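Guides > Hand-Held Teaching > Soft Goods > Section 4: Showing a Garment Task

Last updated: October

By the Tanent documentation desk, Thursday

4. Showing a Garment Task with Two Hand-Held Grippers

By now you should have both grippers charged and paired, and you should have worked through the block and cup exercises in Section 3. Cloth is a different sort of teacher. A cup stays the shape of a cup whichever way you pick it up, but a sweater will slump, stretch, roll over on itself and hide the very corner you wanted. Please don't be discouraged if your first few showings feel clumsy. Nearly everyone's do, and the Wokton trainer is quite happy to learn from a showing that is slow, as long as it is clear.

What you will need for this section:

- the left and right grippers, with clean pads
- one knit garment, one T-shirt and one small towel
- a bed or a wide table, at about the height of your hips
- the Wokton app, open to the task named "Spread and fold"

4.1 Getting the surface ready

1. Pick a bed or table you can reach across without leaning on it. An ordinary made-up bed is perfectly good, and patterned sheets are welcome. The robot will meet patterned sheets sooner or later, and we would like it to have seen a few.

2. Clear a space a little larger than the garment when it is fully spread. Other clothes may stay nearby, the way they would on laundry day, but keep them out from under the piece you are working on.

3. Turn on the room lights and leave them alone until the session is over. If the sun is coming and going, draw the curtains.

4. Drop the garment onto the surface from a low height and let it land however it likes. Resist the urge to tidy it first! The tidying is the part we want to record.

Note: Push long sleeves up or button the cuffs if they tend to slide down over your fingers. A loose cuff can catch in the linkage as the jaws close.

4.2 Finding and taking the corners

5. Hold one gripper in each hand with your fingers wrapped comfortably around the handle. Press Start in the app and wait for the two short beeps before you move.

6. Bring the left gripper in low, with the jaws nearly level with the surface, and take the nearest good corner. You want a modest pinch of cloth at the tips of the jaws, enough to hold without bunching up half the hem.

7. Keep the left hand still. Bring the right gripper to the second corner along the same side and close it slowly until the fabric gathers into a small fold between the tips. With a ribbed knit you may need to press down very slightly before closing, as the ribs like to slip out of the pads.

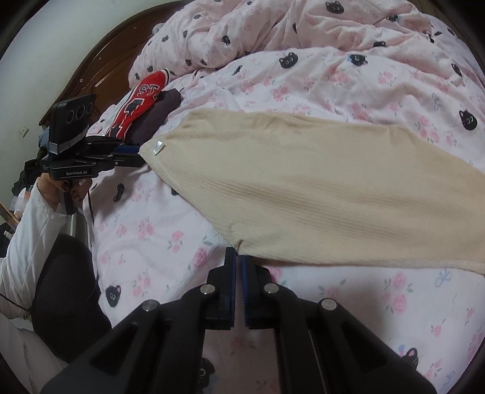

8. Once both corners are held, pause for a slow count of two. The pause marks the end of one step and the start of the next, and the trainer looks for it when it divides up your showing.

9. Lift both corners together, just clear of the surface, and draw the hands apart until the edge between them is straight. Stop there. Pulling any harder will stretch a knit out of shape, and it also teaches the robot to tug.

Caution: Never close the jaws over a zipper, a pin or a hard button. These can chip the pads, and a chipped pad will snag every garment that comes after it.

4.3 Laying the garment down

10. Lower the edge away from you or toward you, whichever suits the garment, and let the rest of the cloth follow. Keep the same direction for the whole session.

11. Open both grippers at the same moment and back straight out. If you swing them sideways you will very likely drag the corner along with you, and then you'll have it all to do again.

12. Smooth any large folds with the closed tips of one gripper. Small wrinkles may stay. We have watched people spend a full minute chasing a crease in a cardigan, and the robot gained very little from it.

13. Press Stop, scrunch the garment up, and begin again from step 4.

A good first session is 34 showings with the same garment, which most people finish in under an hour with a rest in the middle. Change to the T-shirt only after that. The Dhillon fold model needs 200 showings across all three items before it will offer you a trial run, so there is no sense in hurrying on the first evening.

4.4 If something goes wrong

Dropped corner: Keep recording, go back and take it again. A recovered mistake is a useful thing to show — often more useful than a perfect run.

Cloth slips from the pads: Wipe the pads with a barely damp cloth and let them dry. If slipping continues, replace them with the Grallmont soft-goods set and repeat the jaw check in Section 2.

Tired hands: Stop. A tired wrist starts to shake, and the shake goes into the recording with everything else.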